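Visit to the Usileo handling laboratory: working rules for two-arm sorting cells

Report by Elaine Andrade, machinery safety section

The visit took place on 8 March 2018 at the invitation of Wellington Magalhães, who runs the handling laboratory at Usileo. Valdir Rocha came with me from our side. The purpose was to see how a small laboratory writes and keeps its own rules for low-force robot arms working on mixed consumer goods, and whether any of it could be carried over to the guidance we are revising for member firms. Most of what we publish at present assumes a fenced industrial robot, one product and a trained operator. Members increasingly have something else.

We arrived at 9.30 and signed the visitors' sheet. Safety glasses were issued at the door and loose lanyards were taken off us, including the ones reception had just handed out.

Documents

Usileo keeps one rule book for all its cells. It has 4 parts: risk assessment, cell layout, operation, and change control. The first part leans on ISO 12100 for method and the rest is the laboratory's own text. Thaís Camargo wrote most of it and took us through it before we went on to the floor. It is short enough to read in one sitting, and every person with a pass has to sign the current issue.

Each cell has a number and a sheet. The sheet gives the permitted speed, the permitted payload, the list of goods allowed inside and the name of the person responsible. Cell 482, where we spent most of the morning, is used for sorting household and food packaging into bins. Its sheet was signed by Wellington Lins.

The risk assessment treats the arms, the grippers and the goods as separate sources of harm. I thought this the strongest section. Firms often assess the arm and stop there, and then somebody hands it a glass bottle. At Usileo glass is allowed, with a lower speed limit, and the sheet says who may clear up a breakage and with what. Liquids are allowed in closed containers only. Blades, aerosols and anything under pressure are excluded.

Layout

The rules on layout are mostly about what may share a work surface with the arms. Walls are required at the back and on both sides. Shelving may stand inside the walls if both arms have been checked against it at full reach. Bins are to be placed where either arm can be withdrawn from them without crossing the other. Cables on a moving arm are to be inspected before each session, with attention to any loop that stands clear of the arm body.

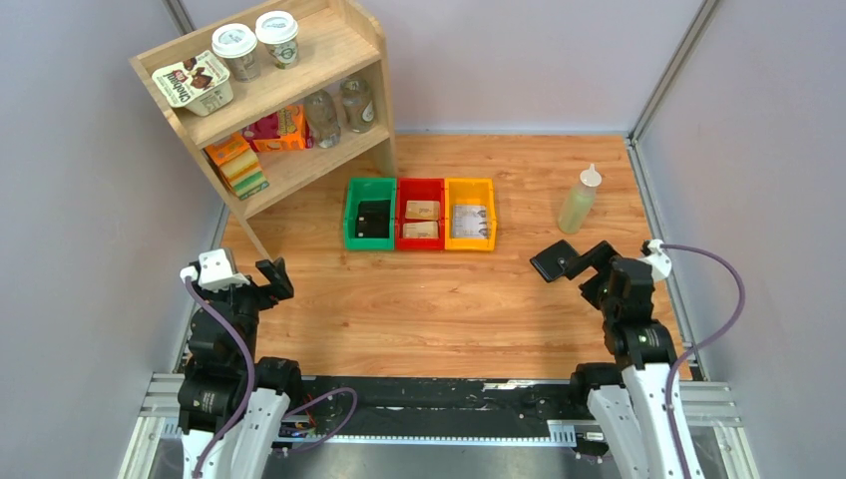

Page last changed: September 2018 (change control section corrected)

Cell 482 has a pair of arms mounted along the near edge of the table, with a light wooden shelf unit to the left and green, red and yellow-orange bins in front of it. Valdir spent some time on the purple cables. His view was that the inspection rule is sound but needs a stated limit, because "inspect for excessive slack" will be read differently by each person who does it. Thaís agreed to look at a figure for the free length.

We also discussed the toothed rack along the front. The rule book covers pinch points in the arm joints in detail and has only one line on racks and tracks. Ms Camargo's position was that the line is enough when nobody may reach over the front edge with the power on. Mine is that a rule of conduct should not be the only measure where a cover could be fitted. We left it there.

Operation

Goods are placed by hand with the arms stopped and the drives off. The operator then stands back behind a floor line, says "clear" aloud and waits for the second person to repeat it. Single working is not permitted in any cell while goods are being changed. It is permitted during a run, provided the stop button is within reach.

Speed is limited in software and checked with a handheld meter at the start of each week. We asked what happens if the reading is over the limit. The cell is tagged out and stays out until the responsible person signs it back in — there is no provision for running at reduced load in the meantime. The log showed 2 such cases since the book came into force, and both entries were complete.

Gripper fingers are treated as tooling. A change of finger shape counts as a change to the cell and needs a new sheet, even where the payload is the same. Several of our members would object to this on grounds of time. Mr Lins puts the job at under an hour.

Change control

Changes are requested on form 1099, a single page. The form asks what is being changed, which part of the assessment it affects and who has been told. It does not ask for the date on which the change is to be reviewed, and I suggested adding one. The laboratory previously used the Galtero system for this and gave it up when the licence ended. Old records are kept as printouts in the office.

Points for our own guidance

Assess the goods as well as the machine, and list what is excluded by name.

Give figures for cable slack wherever a cable moves with an arm.

Treat a change of gripper finger as a change to the cell.

Ask for a cover on exposed racks before relying on a reach rule.

The spoken "clear" needs testing somewhere noisier before we recommend it. Skeltard has offered its packing hall and Valdir will arrange dates. A copy of the Usileo rule book, less the staff list, can be read at our office on request.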